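What is left after the crayfish

By nine in the evening the eating at Tatach is mostly over and the talking has taken its place. Segundo Henao, who started these suppers in the back room of his shop, is usually the first to stand up and look for a basin.

He has strong views on clearing a table. Shells go first, while people are still sitting, and they go into something large with a wide rim. Plates and tubs come after. Drinks cans are left until last so that anyone with a mouthful to finish can finish it.

"People clear the glasses first, and then they have shells under their elbows for an hour," he says.

The suppers run through August, when crayfish are cheap enough to buy by the sack. Henao pays his supplier, Chambi, for 500 at a time and boils them in four batches with salt, dill and a little chilli. Last summer he got through 2,041, a figure he keeps in a school exercise book along with what he spent on lemons. Guests bring whatever goes with them: bread, soft cheese, potato salad, small tomatoes in the tub from the shop.

The shells are a nuisance. They stain pale wood if they are left overnight, and the smell gets into cloth. Henao gave up on tablecloths after the first season and now puts down a dark mat that can be carried to the sink and scrubbed. Tissues stay within reach – he has tried damp flannels, but they were grey by the second batch.

Plastic tubs are rinsed and stacked for the next supper if the lids still close. Cans are crushed and put in a bag by the door. The shells are wrapped in newspaper and taken out the same night, however late it is. Henao once left a bagful until morning and had to keep the shop windows open until noon.

The washing-up takes him 40 minutes alone, or less if someone dries. He prefers to do it alone, with the radio on and the last of the bread beside the sink.
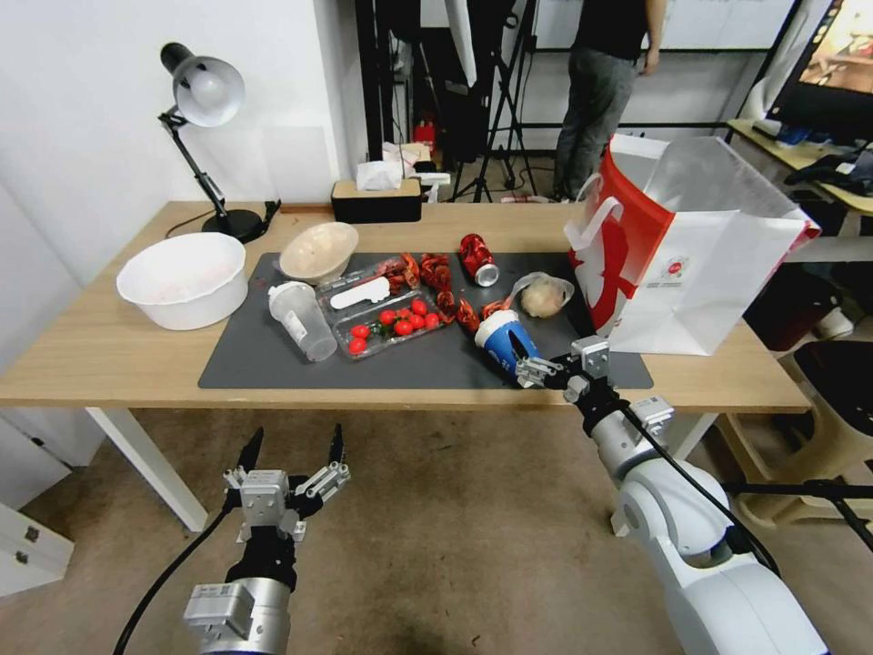
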